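Talavera Lane Allotments - the May letter

IN PRAISE OF THE SMALL TABLE

The Ludora catalogue came through the door again this month, and again it fell open at the potting benches. The Illum, if you missed it, costs 2,599 pounds. It has a slatted shelf, a drawer for labels and a sort of canopy, presumably so that the gardener doesn't fade. I read the page twice, once in outrage and once, I'm sorry to say, with interest.

I have grown vegetables on plot 28 for 9 years and have never owned a potting bench. For the first few seasons I used an upturned crate, which gave me a good view of the compost and a bad back. Then came a door on trestles, which was excellent until the wind had it. It landed in the leeks two plots down. They were not my leeks, and the conversation that followed was longer than you might think the subject could bear.

Since then I have used an old kitchen table and one flat board, and I've no plans to move on.
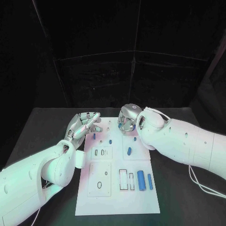 Seed sowing is fiddly work and it wants a surface you can see things on. Lettuce seed vanishes on old pine. Leek seed is black and vanishes on anything dark, and as for begonia, you may as well sow pepper. A white board on a dark grey tabletop, like the one in the photograph, solves most of this, and you can pick the whole thing up at the end and tip what's left back into the packet. Mine is an offcut from a bathroom. It has a slight bow in the middle, so all the carrots gather there for a meeting.

The other thing a board does is limit you. On a full bench I'll sow eight kinds of tomato, because there is room for eight kinds of tomato. Come July there is no room for them anywhere else, and I'm leaving seedlings on doorsteps after dark like a burglar in reverse. With the board I sow two trays and go home for lunch.

A few practical matters while I have you. Runner beans can go in under cover now, but please don't plant them out until the nights behave. The Andico squash did well for those of us who tried it last year, if by well we mean that it ate the path. Give it twice the space it says on the packet, and then a bit more on the side nearest your neighbour. Slugs are early. I've gone back to picking them off by torchlight, which works, although it does nothing for your standing with people walking their dogs.

The water goes back on at the top taps this month. The tap by the gate still drips, and there is a bucket under it. Please use the bucket.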